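2022-04-18
Gripper comparison, bag task

Set up on the table by the window, same boards as before. The point of today is to decide whether the Orlow fingers stay on both arms or whether we put the Pusumer fingers back on the left one before the long recording block. The bag is the deciding task. Blocks and cups tell us very little, as both finger types handle those fine.

Task as written: left arm takes the rim of the paper bag and keeps it open, right arm picks a soft toy and puts it in. Toys go in one at a time. Operator may regrasp the bag once. A second regrasp ends the run.

Settings for the morning: Orlow fingers both sides, force limit 29 on the left, same on the right. Closing speed left at the Rantala default. Wrist offsets from last week, not touched.
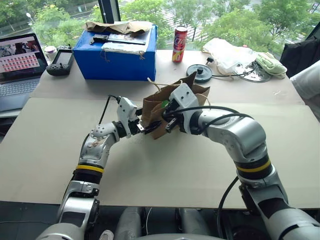 The force limit matters more than I expected. At 29 the left gripper holds kraft paper without tearing it, but the paper folds between the fingers if the grasp is shallow, and then the mouth of the bag starts to close. A deeper grasp fixes this. The trouble is that a deep grasp puts the left fingers inside the opening, where the right hand has to go. Tried a grasp nearer the corner of the rim and liked it better. Write this into the operator sheet.

Handles are a nuisance. A twisted paper handle will catch on a fingertip on the way out if the right wrist is rolled too far. Roll the wrist back before retreating, then lift. Eino Turunen had the same problem with the cloth bag in early April and solved it by taping the handles down, but taping them would make the recordings useless for us. Handles stay free.

Soft toys are easy to pick and not so easy to let go of. The Orlow pads are grippy and felt sticks to them a little. Opening all the way gets rid of it, but a wide opening needs room, and room is what we lack inside the bag. Half open and a small shake works. It looks bad in the data, so I would prefer a smoother pad on the right side only. There is a set in the Coron drawer, I think the smaller size.
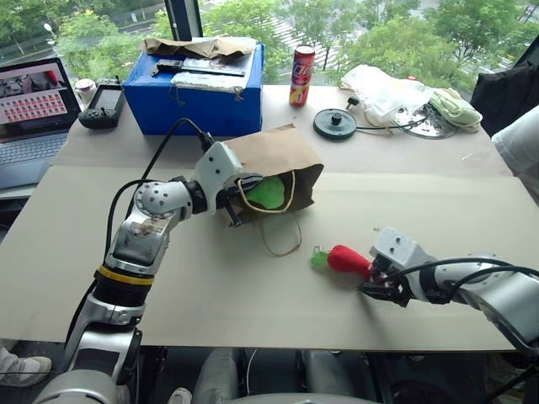
Hertta Toivonen thinks the pads are the wrong thing to blame. Her view is that the right arm comes in too high and drops the toy at an angle, so the fingers are still touching it when they open, and that a lower, flatter approach would clear it with the pads we already have. She would also like the same pads on both hands, so that left and right data can be mixed later. Fair on both counts. I'll try her approach path before changing any hardware.

Approach path, second version: right hand starts low and level with the opening, moves straight in, opens, backs straight out. No roll at all until it is clear of the bag. Elli Mäkelä put it into the controller as a soft guide, so the operator feels a pull toward the line but can leave it. Guide stiffness 200 to begin with. Too strong for my taste, the arm felt like it was arguing. Someone new to it might want it that way.

Latency from the head camera is fine. The wrist views lag a bit behind it, two frames at worst in the log – good enough to drive by, but I want it fixed before the recordings start. Aleksi Oksanen suspects the hub. He is going to run the wrist cameras from separate ports and compare.

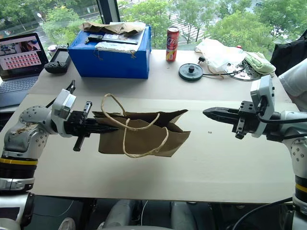 One thing about holding the bag in the air: it makes the straight path easier, as the opening can be turned to face the right hand. It also makes the bag swing when something touches it. On the table the bottom is supported and the left arm has less to do. I would keep both in the task, labeled separately, and leave the choice to the operator only in the free runs.

Cable check. Both wrist cables need some slack when the elbows are high. Left one rubs on the housing at the top of its reach. Add a clip there. Hanne Sjöberg has the small ones.

Pusumer fingers go on after lunch. They are narrower at the tip, so I expect the rim grasp to improve and the toy grasp to get worse. Same force limit first, then lower if the paper creases. The spec says 3,000 cycles between pad changes and I don't have a count for this pair, so start a new sheet for them.
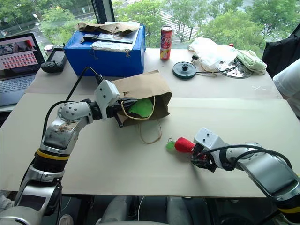

Do the arms need to be recalibrated after the finger swap? Only the tool length and the closing zero, on the side that was changed. The joint zeros stay as they are unless a wrist comes off.

To do:
Operator sheet: corner grasp on the rim, no roll before the hand is clear.
Guide stiffness down from 200, let Elli pick the value.
Wrist cameras on separate ports (Aleksi).
Clip for the left cable.
Look for the smooth pads anyway, in case the flat approach isn't enough.
Spare bags. The paper goes soft at the rim after a lot of grasps and then the comparison isn't fair to whichever fingers go second. New bag for the Pusumer runs.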